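Fudow Issues Revised Portioning Guide for Dried Beans and Other Dry Goods 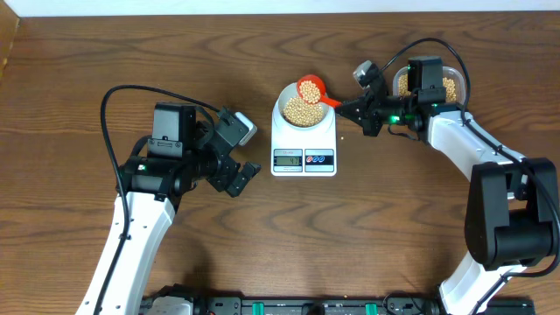

Dried beans are portioned into a white bowl on a digital kitchen scale with a red-orange spoon.

Fudow, a supplier of dry goods to small kitchens and retail refill counters, has released the second edition of its portioning guide for beans, lentils, split peas and whole grains. The guide replaces volume measures with net weight throughout and takes effect at all Fudow refill counters in October.

The revision follows a review of 3,824 portions weighed at the company's Ikden packing room. Portions measured by cup varied with bean size and with the way the cup was filled. Portions weighed on a flat digital scale to a stated target showed a narrower spread, and the company has adopted that method as standard.

Under the revised procedure, the scale is placed on a level, rigid surface and switched on with the platform clear. The bowl is set on the platform and the reading is returned to zero. Beans are added by spoon until the display comes within 2 grams of the target. The final addition is made with a part-filled spoon held clear of the bowl. A spoon resting on the rim adds to the displayed weight, and the reading is taken only after the spoon has been lifted away.

Beans that fall outside the bowl are discarded and are not returned to the portion. The bowl is emptied and wiped between product types, and the zero is checked again before each new batch.

The standard retail portion for small pale beans remains 200 grams. Targets for 37 products are listed in the guide, along with a conversion table for kitchens that still hold recipes written in cups. Soaked and cooked weights appear in a separate table and should not be used for retail portions.

"The first edition allowed either method, and we were getting two sets of results," said Ashraful Samarakoon, head of product standards at Fudow. "The second edition gives one method and one tolerance. Staff who have used a kitchen scale at home will find very little in it that is new."

The guide does not specify a scale model. It calls for a digital scale with a resolution of one gram, a zero function and a platform wide enough to support the base of the bowl. Bowls should be round and smooth inside so that product does not lodge in corners.

Printed copies will be supplied with October deliveries to the Gazi and Fonby counters. Other customers may request a copy through their usual Fudow order desk. The first edition is withdrawn on receipt of the new guide.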